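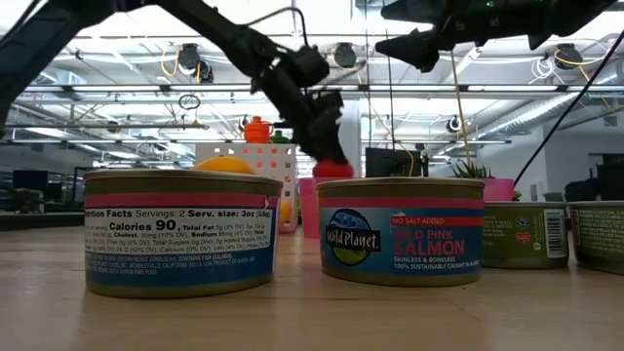

共享工坊里的双臂机器人上桌了,先从罐头堆里找球开始

Kellalley共享工坊的双臂机器人项目有新进展了!从三月开始占着长桌一头的那套黑色机械臂,现在两条臂都已经装好夹爪,进入桌面抓取阶段。项目名叫Kivi,成员都是工坊的普通会员,平时下班以后过来,拧螺丝、理线、改代码,常常弄到晚上十点才关灯。

这一阶段的题目听上去很简单:桌上放一堆日常用品,让机器人把指定的那一样拿起来,放到指定的位置。真动手做才知道这里面有多少门道。球会滚,罐头会挡,塑料杯子夹重了要变形,夹轻了又往下滑。小组把这套练习叫作“乱桌子”,规则写在白板上,一共没几行,其中一条是道具必须从家里或者工坊厨房拿,不许专门去买标准件。

于是桌面就变得相当热闹。最靠前的一排是罐头,其中一罐是Wild Planet的野生粉红三文鱼,标签上写着无添加盐、去皮去骨。罐头后面有红球和黄球,有一只带方孔的白色塑料筐,筐顶上搁着橙色的玩具小水壶,旁边还有粉色的杯子和一盆带刺的绿色小植物。会员们说,家里的桌子本来就是这个样子,机器人要是只会在空桌子上干活,搬回家第一天就得傻眼。

罐头在这里面出力不小。它们的形状规整,尺寸好量,分量也足,被碰一下不会马上倒,很适合拿来当“障碍物”。更妙的是标签,又是蓝底大字,又是密密麻麻的营养成分表,对视觉识别来说是一道现成的难题。同一个罐头转半圈,在程序眼里几乎就是另外一样东西。小组为此专门拍了一轮素材,每个罐头都从不同角度拍,前后攒了2000张照片,再由大家分头标注。标注这活儿枯燥,可是工坊的群里报名相当踊跃,有人一边吃夜宵一边标,一晚上就交了200张。

红球是目前的主角。练习时,一条臂从上方斜着探下去,把夹爪停在球的正上方,对准以后再下降、合拢。难就难在球前面有罐头挡着:夹爪如果从侧面进去,多半要先撞上罐头,所以路线得从高处绕。最早的版本是把路线一段一段写死的,球挪一点点就抓空。现在换成先看后动,程序先估出球心的位置,再现算一条避开罐头的路,慢是慢了些,可是换了摆法也能继续跑,这一步让全组高兴了好几天!

成绩也记在白板上。最近一轮测试一共做了80次抓取,成功37次。不到一半,听上去不怎么样,可是一个月以前这个数字还停在个位数,组里已经有人为此请大家喝了汽水。失败的原因也逐条记了下来,排在前面的是夹爪合拢得太早,球被指尖一顶就滚走了。其次是反光:木桌面有点亮,顶上的灯一照,球的下沿和倒影容易连成一片,程序会把球估得比实际低一截。有人提议铺块桌布,讨论以后没有通过,理由是谁家的餐桌不反光呢。

硬件方面,这套机器的关节模块用的是Tultine的套件,夹爪的指头则是会员自己画图、自己打印的,已经改了好几版。第一版又硬又滑,夹什么都像在用筷子捞汤圆。后来在指尖内侧贴了一层软垫,又把指头加长了一点,夹球和夹罐头都稳了许多。走线也返工过一次,原先线缆绑得太紧,肘部一弯就绷住,现在给线留出弧度,手臂抬高时不再拉扯。会走线的那位会员顺便给大家补了一课,结果当晚工坊里另外三个项目的线也跟着重新绑了一遍。

控制程序跑在工坊的一台旧电脑上,调度部分用的是一个叫Tratico的小工具,最初是会员给自家的自动浇花装置写的,后来越加越多,干脆拿来管两条机械臂。它的好处是每个动作都能单独暂停、单独回放,出了问题可以倒回去一步一步看,新加入的人也很容易上手。代码和打印图纸都放在工坊的共享盘里,会员随时可以取用,改完记得写一句说明就行。

接下来的目标是双臂配合。计划中的第一个动作是“让路”:一条臂先把罐头轻轻挪开,另一条臂趁空去取后面的球,取完再把罐头放回原位。单臂的动作都已经分别试过,合在一起还要解决两条臂互相避让的问题,尤其是桌子中间那一小块区域,两边都够得着,也最容易打架。小组打算先把速度压得很低,等避让逻辑跑顺了再慢慢提上来。

再往后,大家想试试筐顶上那把小水壶。它有把手,重心又偏,拿起来容易,端平很难,组里已经开始争论夹把手好还是夹壶身好了,两派各画了一版新指头,正在排队等打印机。那盆植物暂时列为“只许绕开、不许触碰”,碰到一次就算整轮作废。

工坊每晚七点开门,Kivi小组一般七点半左右开始通电,会员可以直接到长桌边来看,也欢迎带一样自己家里的小东西加入乱桌子。要求只有两条:一只手拿得动,摔了不心疼。想参与标注或者试打印新指头的,在门口的登记本上写下名字和方便的时间就可以。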